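Dumlao Emergency Office: what we're doing after the depot fire

Jan 1, 2020 — Dumlao

I'm Amna Ansari, and I run the emergency office in Dumlao. I usually leave these releases to Su-bin Um, but she has been up most of the night answering phones, so you get me instead.

You'll have heard by now that fire broke out yesterday evening at the Gririer fuel depot on the east side of town. Our crews had it under control before midnight. Four people were taken to the district hospital with burns and smoke inhalation, and all of them are awake and talking to their families. I'm so relieved to be able to write that! Nobody has been reported missing.

The damage outside the fence is bad enough. Windows went in 100 homes along the canal road and 22 of those can't be lived in until an engineer has been through them. If yours has a yellow notice on the door, please don't go in, even for five minutes to grab a coat. Call us and one of the crew will go in for you (yes, for cats too).

The school gym is open day and night. There are beds, hot meals and a nurse, and Tamás Bodnár has the list of who is staying there, so ask for him if you're trying to find a neighbor. We have 3,000 bottles of water to hand out and the truck will be parked by the bus station until dark. Bring a bag or a cart if you can — the packs are heavy.

The tap water in the east side is being tested. Until I tell you otherwise, boil it. The rest of town can drink it as usual.

Now, the cause. I don't know it yet, and I'd ask everybody to go easy on the rumors, some of which reached me before the fire trucks had even left. Investigators from the province are on the site this morning and they've asked for any phone video shot from the canal side before the first blast. You can drop it off at our front desk or call and we'll tell you where to send it. Their full report is due in April, and I'll publish all of it.

The canal road stays closed between the bridge and the depot gate. Buses are going by the market.

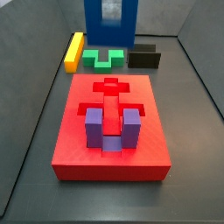
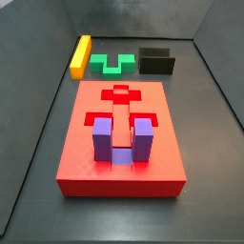

Jayson Bautista replied that boiling water is no help to the houses on his side of the canal, where the power has been out since the first blast, and he asked that the water truck make a stop there before dark as well. He's right, and I've added one at the footbridge.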